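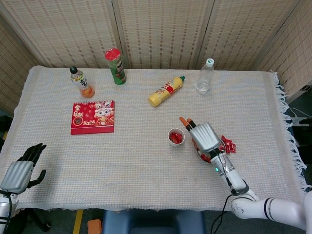

Figure 7.1. Two-arm table cell, right hand closed on a pair of markers. Note the cables coming off the right wrist.

Chapter 7
Looking After a Two-Arm Table Cell

Before you start: read 3.4 (power down order) and have the cell log open. Pencil is fine. Blank log pages are at the back of the book.

Chapter 6 got the cell built. This one keeps it running. Most of the hours you put into a cell like the one in Figure 7.1 go to wrists, fingers, cables and the table. Very little of it is programming. Students hate this chapter, then come back to it in July when the hand won't close.

What you will be able to do by the end:
Run the morning check in 20 minutes.
Find a cable rub before it turns into a fault.
Swap a finger on the Loltau hand and re-zero it.
Write a log entry somebody else can use.

7.1 The case we follow

All through the chapter we use one cell, the Femville teaching cell. Two white arms, metallic right hand, a left hand with black jointed fingers. Set up by Octavio Valderrama, looked after since then by Radomír Tichý, whose log we quote from. Where his log and the Rurska service sheet disagree we go with the log and say so.

The job is household objects. Bottles, a snack can, a paper cup of candy, a flat desk calendar, markers. Mixed stuff on purpose. A hard round can loads the fingers one way, a flat calender loads them another, and thin markers tell you fast if the fingertips have worn unevenly. If the hand drops markers but holds the can, look at the tips first. Not the motor.

7.2 The surface counts as part of the cell

Easy to forget. A woven cloth on the table changes the grip height and gives under pressure. A fringe can snag. So can a loose candy wrapper, and wrappers get into ribbed fingers like nothing else. Tichý's entry for one Sunday:

"Right hand slow to open. Foil in second finger, far joint. Out with tweezers. 98 cycles after, no fault."

So. Surface first, then hands, then arms. Same order every time.

Cloth flat, no folds under the work area.
Fringe clear of the forearm path.
Wrappers and scraps picked up from under the hand.
Chair pushed back out of reach of both arms.
Nothing small left on the floor where you're going to stand.

7.3 Hands

Arms parked, power off, tag on. Then open each finger by hand, slowly, all the way. You are feeling for grit, a click, or a finger that springs back later than its neighbor. Do both hands even if only one has been working. The idle one collects dust.

Wipe the ribs with a dry cloth. No spray. Spray carries dirt into the joints and you will be back in a week.

Finger swap interval on this cell is 600 hours. Write the hours in the log at each swap, not from memory at the end of the month. Šindelář pins go in from the palm side; if one will not seat, take it out and look at it. Don't tap it.

After a swap, re-zero: open, close on nothing, open, close on the gauge bar. Twenty closes on the bar. If close 20 doesn't match close one, the pin isn't home.

7.4 Wrists and cables

The wrist is where it goes wrong. Look again at the figure. Black cables leave the right wrist and run down past the table edge, and any cable near an edge is a rub waiting to happen. Run the arm through its full reach at the slowest speed with a second person watching the cable only. Shiny patch on the jacket: move the clip. Any inner wire showing: stop, tag, replace.

The green light on the wrist section is lit in the figure. On this cell green means the hand has power and is talking to the controller. It does NOT mean the hand is healthy. Valderrama once ran a whole afternoon on a green light and a cracked fingertip. Treat green as permission to start checking.

Check the left side too. Its cable follows the arm, so the place to look is wherever it bends with a joint.

7.5 Log entries

Short is good. Vague is not. "Hand acting up" helps no one. Put down which hand, which finger, what it was holding, what you did, and cycles run after. Five things, one line if you can manage it.

Try it before going on. Take the foil entry in 7.2 and find which of the five is missing. Then rewrite it teh way you would want to find it at 6 a.m. with a class coming in. Compare with a partner, then turn to 7.6, where we take the first finger off.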